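家事作業用ヒューマノイドロボットの導入計画

家事作業用ヒューマノイドロボットの導入計画(かじさぎょうようヒューマノイドロボットのどうにゅうけいかく)とは、洗濯、片付け、配膳などの作業に用いる人型ロボットを施設や事業者が取得または賃借するにあたり、対象作業の選定、費用の見積り、設置環境の整備、契約および検収の条件を定める一連の計画をいう。介護施設、寮、長期滞在型の宿泊施設のほか、住居を模した実験室を有する研究機関で作成される。産業用ロボットの設備計画から多くの手法を引き継いでいるが、既存の家電製品や家具をそのまま使用する前提に立つ点に特徴がある。

目次
1 概要
2 対象作業の選定
3 設置環境の調査
4 費用の構成
5 調達方式
6 仕様書と検収
7 運用体制
8 事例
9 課題
10 関連項目

概要

工場における自動化設備の計画では、機械の配置に合わせて作業場を設計し直すことが一般的である。これに対し家事作業の場合、洗濯機、流し台、収納棚などは人が使うために選定されたものであり、その更新時期も建物側の都合で決まる。このため計画書は、ロボット本体の選定に先立って、既存設備のうち何を残し、何を交換するかを整理する章から始まることが多い。

計画の期間は、準備調査、試行導入、本導入、更新検討の各段階に分けて設定される。試行導入を省いて本導入の予算を要求する例もみられるが、家事作業は対象物の形状と重さが一定せず、机上の見積りと実際の所要時間との差が大きいため、段階を分けて承認を得る方式が広く採られている。

計画書の分量や書式に統一された規格はない。本項では、施設を運営する側が発注者となる場合を中心に記述する。

対象作業の選定

対象作業は、頻度、所要時間、失敗した場合の影響、人の手による代替の容易さによって評価される。洗濯に関する作業は頻度が高く、衣類や布類は落下しても破損しにくいことから、初期の対象に選ばれやすい。一方で、布は把持するたびに形が変わり、取り出しの途中で絡まることもあるため、技術的な難度は低くない。

洗濯作業はさらに、かごの運搬、扉の開閉、布類の投入、洗剤の計量、運転の開始、取り出し、干し、畳み、収納に細分される。計画段階では、この細分のどこまでをロボットに受け持たせるかを明記する必要がある。「洗濯一式」といった包括的な記載は、検収時に発注者と供給者の解釈が分かれる原因となる。前工程と後工程を人が担う場合には、受け渡しの場所と容器も併せて指定する。

所要時間の測定にあたっては、作業そのものに要する時間のほか、移動、待機、再試行、人による介入の時間を区別して記録する。乾燥運転が終わるまでの待機を別の作業に充てられるかどうかは、必要台数の算定に直接影響する。

設置環境の調査

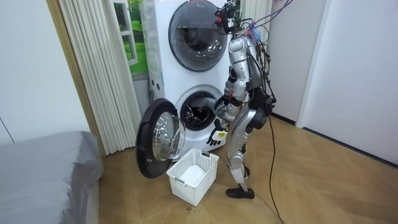
設置環境の調査では、建物の図面に加えて、扉の開く方向、床面の状態、通路の有効幅、電源および通信の取り出し位置が確認される。特に家電製品の扉は、閉じた状態の外形寸法だけを図面に記入すると実際の占有範囲を過小に見積もることになる。前面開口型の機械を上下に積んだ洗濯乾燥機であれば、下段の丸い扉を側方へ全開にしたときの張り出しと、その真下にかごを置いた状態とを重ねて作図し、なお機体が膝を曲げて正面に立てるだけの床が残るかを確かめておくことが望ましい。機体の背面から床へケーブルが延びる構成では、その取り回しの範囲も占有面積に算入し、人の通路と交差する場合には経路の変更または通行時間の区分を検討する。寝室と洗濯の場所が同じ室内にある間取りでは、寝台の角の位置も測定の対象となる。

床材については、耐荷重のほか、継ぎ目の段差、滑りやすさ、傷の付きやすさを調べる。木質系の床では、機体の足裏の材質について供給者に資料を求め、必要に応じて保護材を敷く。ただし保護材の縁は新たな段差となるため、敷設の範囲は歩行経路全体を覆うように定める。賃借している建物の場合、床の原状回復に関する取り決めを事前に所有者と書面で交わしておくことが多い。

照明と外光も調査項目に含まれる。透明な扉や金属製のドラムは光を強く反射し、時間帯によって見え方が変わる。窓に面した場所では、カーテンを閉じた状態と開けた状態の双方で試験を行い、どちらを標準の運用条件とするかを仕様書に記載する。

家電製品の側では、操作部の位置と形式が問題となる。回転つまみ、押しボタン、タッチパネルでは必要な動作が異なり、同じ製造者の製品であっても型式の更新によって配置が変わることがある。既設機の耐用年数が導入計画の期間より短い場合には、後継機種への対応費用を誰が負担するかを定めておく。

費用の構成

費用は、初期費用と継続費用に大別される。初期費用には、機体の取得費、手先部の取得費、搬入および据付費、環境の改修費、作業の教示または学習に要する費用、職員の研修費、保険の加入費が含まれる。継続費用には、保守契約料、消耗品費、ソフトウェアの利用料、通信費、電気料金、運用にあたる職員の人件費が含まれる。

初期費用のうち見落とされやすいものに、作業の教示または学習に要する費用がある。供給者の見積書では、標準的な作業があらかじめ備わっているように記載されることがあるが、発注者の施設にある洗濯機やかごに合わせた調整は別料金とされる場合が多い。調整の単位が作業ごとか、機器の型式ごとか、部屋ごとかによって総額は大きく変わる。

手先部は、機体本体と別に計上することが推奨される。指の関節や表面の被覆は摩耗が早く、本体と同じ償却期間を適用すると実態から離れるためである。
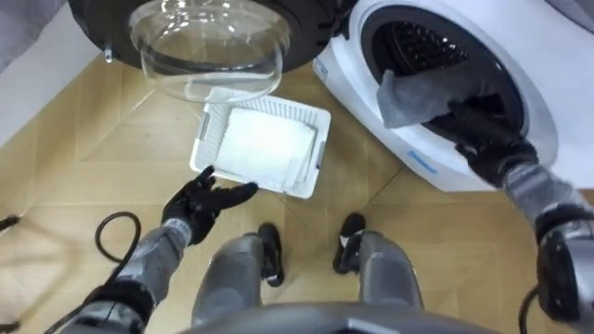

被覆材についても同様であり、手袋状の部品を使用する場合には交換の周期と在庫数を消耗品費の積算根拠に含める。洗剤や柔軟剤が付着する作業では、材質の適合を供給者に確認し、交換周期を乾いた布だけを扱う作業とは別に設定する。予備の手先部を施設内に保管するか、故障の都度供給者から送付を受けるかは、作業の停止をどの程度まで許容できるかによって判断される。

継続費用の中では、人件費の見積りが最も難しい。導入の効果を示す資料では、ロボットが受け持つ作業時間をそのまま人件費の削減額に換算したものがみられるが、監視、介入、清掃、記録に要する時間を差し引かなければ正確な比較にはならない。また、家事作業は一人の職員が複数の業務の合間に行っていることが多く、作業の一部が自動化されても勤務の枠がそのまま減るとは限らない。計画書には、削減される時間と、別の業務に振り向けられる時間とを区分して記載することが求められる。

予備費は、環境の改修費と作業調整費に対して厚く設定される。機体の取得費は契約によって確定するが、改修と調整は試行の結果を受けて範囲が広がる傾向がある。

調達方式

主な調達方式には、買取り、賃貸借、成果に応じた役務契約がある。

買取りは、機体の所有権が発注者に移るため、改造や用途の変更がしやすい。反面、陳腐化の危険を発注者が負う。研究機関では、内部のデータや制御方式に手を加える必要から買取りを選ぶことが多い。

賃貸借は、年度ごとの支出が平準化され、期間の途中で後継機に切り替える条項を設けることもできる。総支払額は買取りを上回るのが通常であり、契約終了時の機体の返却費、学習済みデータの取り扱い、施設内で取得された映像の消去手続きについて、契約書に明確な定めを置く必要がある。

成果に応じた役務契約では、処理した洗濯物の重量や回数を単位として料金を支払う。発注者の技術的な負担は小さいが、成果の数え方をめぐる紛争が生じやすい。かごに移したものの床に落ちた布がある場合や、人が途中で手を貸した場合を一回と数えるかどうかは、あらかじめ定めておくべき事項とされる。

入札による場合、価格のみで落札者を決める方式は適さないとする見解が有力である。総合評価方式では、対象作業の実演を評価項目に加え、発注者が用意した布類と容器を用いて全社同じ条件で行わせる。

仕様書と検収

仕様書は、機体の仕様と作業の仕様に分けて作成される。機体の仕様には、寸法、質量、手の届く範囲、把持できる重さ、稼働時間、非常停止の方法、騒音などを記載する。作業の仕様には、開始時と終了時の状態、使用する機器、対象物の範囲、許容される時間、許容される失敗の種類を記載する。

作業の仕様における開始時の状態は、できるだけ具体的に書くことが望ましい。洗濯機からの取り出しを例にとれば、扉が開いているか閉じているか、かごが置かれる位置と向き、かごの中に既に布類が入っているかどうかによって必要な動作は異なる。空のかごで合格した動作が、畳んだ布類を入れたかごでは成立しないこともあるため、検収条件には双方を含める。

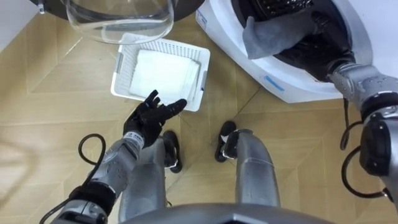
洗濯機のドラムに右手を入れるヒューマノイドロボット。左手側の床に、畳んだ白い布の入った洗濯かごが置かれている。

検収試験は、供給者の技術者が操作する段階と、発注者の職員が操作する段階に分けて行われる。後者の成績が前者を下回ることは珍しくなく、契約上の合否は後者に基づいて判定するのが一般的である。試験中の介入は、音声や画面による指示、遠隔操作、現場での直接の手助けに区分し、それぞれ別に記録する。遠隔操作による補助を認める場合には、その費用が保守契約に含まれるか、別途請求されるかを確認しなければならない。

不合格となった項目については、再試験の回数と期限を定める。期限を過ぎても合格しない場合の減額または解除の条項は、供給者との交渉で最も時間を要する部分であり、日程には余裕を持たせる必要がある。

運用体制

運用体制の計画では、日常点検を行う者、異常時に停止の判断を行う者、供給者との連絡にあたる者を定める。小規模な施設では一人がこれらを兼ねることもあるが、その者が不在となる時間帯の扱いを決めておかなければ、稼働時間の見積りが成り立たない。

機体に搭載された撮影装置が居住者の私物や衣類を映す場合には、個人情報の保護に関する手続きが必要となる。映像の保存期間、閲覧できる者の範囲、供給者への提供の有無を文書にまとめ、居住者またはその代理人に説明したうえで同意を得る。同意が得られない居室は対象から除外し、その分の処理量を計画値から差し引く。

安全面では、作業中の立入りの制限、非常停止装置の配置、転倒時の対応が定められる。洗濯機の下段を扱う姿勢では機体が前方に手を伸ばすため、転倒の方向を想定した空間の確保が求められることがある。扉や受け口に加わる荷重によって家電製品が損傷した場合の補償も、保険の対象に含めるかどうかを検討する。

事例

Pematnessの長期滞在施設を運営するTelauは、洗濯業務の一部を対象とする導入計画を作成し、2月17日に初版を公表した。計画はFolaと名付けられ、準備調査と試行導入を経て本導入の可否を判断する構成をとる。初期費用の上限は2441万円、継続費用の上限は年額362万円とされ、試行の段階では賃貸借、本導入の段階では買取りを想定している。

Folaの計画書では、洗濯作業を17の工程に細分し、そのうち扉の開閉、取り出し、かごへの移し替えを試行の対象とした。洗剤の計量と干す作業は、既設の設備との適合に不確かな点があるとして対象から外されている。供給者にはHadguが選定され、検収試験では同社の技術者による操作の後、Telauの職員が単独で186回の取り出し作業を行うこととされた。

8月の改訂では、環境の改修費が増額された。準備調査の段階で、扉を全開にした際の張り出しと居室の通路とが重なる部屋が確認され、洗濯機の向きを変える工事が追加されたためである。増額分は予備費から充当され、初期費用の上限は据え置かれた。同じ改訂で、手先部の被覆材が消耗品費の独立した項目として計上され、保守契約料の内訳にも修正が加えられている。

この計画書は費用の内訳と検収条件を併せて公開しており、同種の施設が書式を参照することがある。ただし、居室の広さや洗濯機の型式が異なる施設にそのまま適用することはできず、計画書の付記にもその旨が記されている。

課題

費用対効果の評価方法は確立していない。処理量だけで比較すると、人による作業や外部の洗濯業者への委託が有利となる場合が多く、夜間の稼働や職員の身体的負担の軽減をどのように金額に換算するかについて見解が分かれている。腰をかがめる動作の削減を効果として計上する場合、測定の方法と期間を併記しなければ、他の施設の数値との比較は困難である。

専用の設備との比較も論点となる。布類の投入や取り出しのみを目的とするのであれば、搬送装置を組み込んだ業務用洗濯設備の方が処理速度に優れることがある。人型の機体を選択する根拠は、同じ機体を複数の作業に転用できる点に置かれるのが通例であり、転用の予定がない計画では、機種選定の理由について追加の説明を求められることが多い。

供給者の事業継続性に関する懸念も指摘されている。機体の制御が供給者の運営するサービスに依存している場合、サービスの終了によって使用できなくなるおそれがある。これに備え、終了の予告期間、代替手段の提供、保守部品の供給年限を契約に盛り込む例が増えている。廃棄の際の蓄電池の引取りと、記憶装置に残る映像の消去についても、取得時の契約で費用の負担者を定めておくことが望ましいとされる。

関連項目

サービスロボット
設備投資計画
総合評価方式
ライフサイクルコスト
検収
業務用洗濯設備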